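From: Hala Yammine
To: Braltness list
Subject: Re: Open day, what will be shown?
Date: Saturday, December 7, 2019

Ayman Smadi wrote:

> I missed the September meeting and only have the short notice to go by.
> Is the open day at Brededwood all talks again, or will there be
> something running? I would be bringing two students and it is a long
> drive for slides. Also, do we need to sign up, and is there parking?
>
> Ayman

Ayman,

There will be something running. Talks are in the morning and there are only 2 of them. After lunch the Davar people take over the back half of the hall and show the hand-held gripper work. They had a table at the last one too, but it was in a corner and most people walked past it.

The part I would come for is the cloth handling. They do it in ordinary bedrooms with the hand-held tool, and they have agreed to bring a bed and some bedding so visitors can try it. You hold the gripper yourself, pick up a piece of cloth, lay it down, and then look at the view from the camera on the tool. I tried it at their office. Dark cloth gave me the most trouble, as I kept losing track of where the folds were on the screen. Shiny bedspreads are hard in a different way. Tarawneh has the floor after that with a talk on sorting the recordings, and questions go until closing.

Sign-up is by e-mail to me. The hall is limited to 200 and we have 32 names so far, so your students will get in. Please send me their names anyway for the badges. Parking is behind the building. The gate code is 2604 and it works all day. The front door will be locked after lunch, so use the side entrance if you arrive late.

Two things for everybody else on the list. If you offered to lend an extension cord, please put your name on it this time. And if you have bedding you don't mind seeing handled by strangers, Davar would like a few more pieces, any pattern, the heavier the better. Leave it at the side entrance in a bag with a label.

I will send the final schedule when Tarawneh confirms the time.

Hala

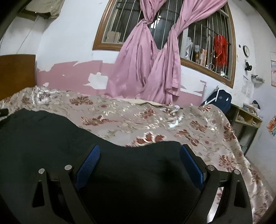
P.S. Lunch is sandwiches. Tell me when you sign up if you need something without meat.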